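Kakent 洗面カウンターユニット 床上げ台対応型

製品一覧 > 水まわり > 洗面カウンター

概要
黒色の天板に白色の角形ボウルを組み合わせた洗面カウンターユニットである。便器と同一区画に配置する小規模なサニタリー、作業棟や倉庫の一角に後から設ける洗面所、研修用の模擬水まわり区画を主な用途とする。水栓、止水栓、鏡は含まない。

構成品
天板（黒）
角形ボウル（白）
排水金具（銀色仕上げ）
取付ブラケット 4個
固定ねじ一式
施工説明書

主要諸元
天板奥行：600 mm
ボウル容量：オーバーフロー位置まで15 L
ボウル形状：長方形、天板に落とし込み
排水方式：床排水または壁排水（選択）
水栓穴：なし。発注時に指定した場合のみ工場で加工
左右勝手：なし

設置環境
屋内専用。天井仕上げの有無は問わない。折板や波形パネルの天井で梁が現しになった建屋では、給水管と電線管が壁面上部を露出で通ることが多い。その場合、給水は上部の横引き管から分岐し、カウンター背面まで立ち下げる。立ち下げ部は壁に支持し、天板に荷重をかけないこと。分岐部には保守用のバルブを設ける。

梁から天板への結露水の滴下が予想される場合は、カウンター位置をずらすか、管に保温材を巻く。天板表面は拭き取り清掃に対応するが、背面の木口はシールを施工するまで水にさらさない。

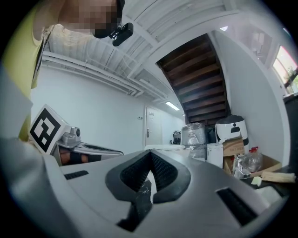

Revathi Ramasamy：露出配管からの立ち下げで施工しました。背面の木口シールは説明書どおりだと壁付け後に手が入りません。先に天板側へ塗り、仮置きしてから押し付けるほうが確実でした。あと、ブラケットの長穴はもう少し余裕が欲しいです。壁の不陸を吸収しきれず、片側にスペーサーを入れています。

上記の木口シールの手順は現行の施工説明書に反映済みである。旧版をお持ちの場合も、天板を壁付けする前に塗布すること。長穴の寸法に変更予定はない。壁の不陸が大きい場合は、別売のスペーサー（Wallden製）を使用する。

床上げ台との組み合わせ
既存の土間を掘らずに排水勾配を確保するため、便器まわりの床を一段上げる施工に対応する。床上げ台は Lappalainen 製の標準パネルを推奨するが、同等の剛性があれば現場製作でもよい。台の前には昇降用の踏み段を設ける。工事期間中は木製パレットを重ねて仮の段とすることができるが、荷重が片寄らないよう面をそろえ、横ずれを止める。引き渡し前に固定式の段へ交換する。

カウンターと便器の間隔は、便器のふたの開閉および排水管の点検に支障がない寸法とする。ふたを閉じた状態だけで位置を決めず、全開時の軌跡も確認する。

天板上の使用
ボウル周囲の平面には、歯ブラシを立てたコップ、小型のボトルなどの日用品を置くことができる。ボウルの縁には段差がなく、細い棒状のものは転がってボウル内に落ちることがある。電気機器のコードはボウルの上を渡さず、差込プラグは使用しないとき天板から離れた位置に掛けておく。重量物を常時載せる場合はブラケットを追加する。

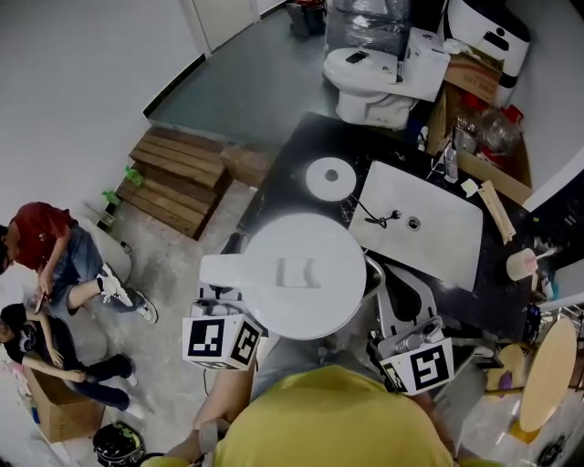

濃色の天板は水滴の跡と粉状の汚れが目立ちやすい。通常の清掃は、固く絞った布で拭いた後に乾いた布で仕上げる。研磨材入りの洗剤、メラミンスポンジ、塩素系漂白剤の原液は使用しない。ボウルは中性洗剤で洗う。排水金具のへアキャッチャーは月に一度を目安に外し、パッキンのよじれを確認する。

施工手順（抜粋）
壁下地を確認し、ブラケットを水平に取り付ける。天板を仮置きして背面のすき間を測る。天板を下ろし、木口にシール材を塗布する。天板を壁付けし、下面から固定ねじを締める。ボウルの縁にシール材を回し、排水金具を接続する。シール材の硬化後に満水とし、15分以上保持して接続部からの漏れを点検する。

梱包
天板、ボウル、金具類は別梱包で出荷する。天板は立てて運搬し、現場では開梱まで平置きにしない。透明フィルムで巻いた部材は、搬入時にフィルムの破れを確認する。小物と金具の箱はカウンター設置が終わるまで区画の外に置くと、床上げ台の上で作業しやすい。

注文
注文番号：231
水栓穴加工、排水方式は注文書の備考欄に記入する。加工後の返品は受け付けない。
取扱：Prustden
技術窓口：Themis Margaritis

関連製品
Kakent 角形ボウル単体
Kakent 排水金具 補修用パッキン
Wallden 壁付けスペーサー
Lappalainen 床上げパネル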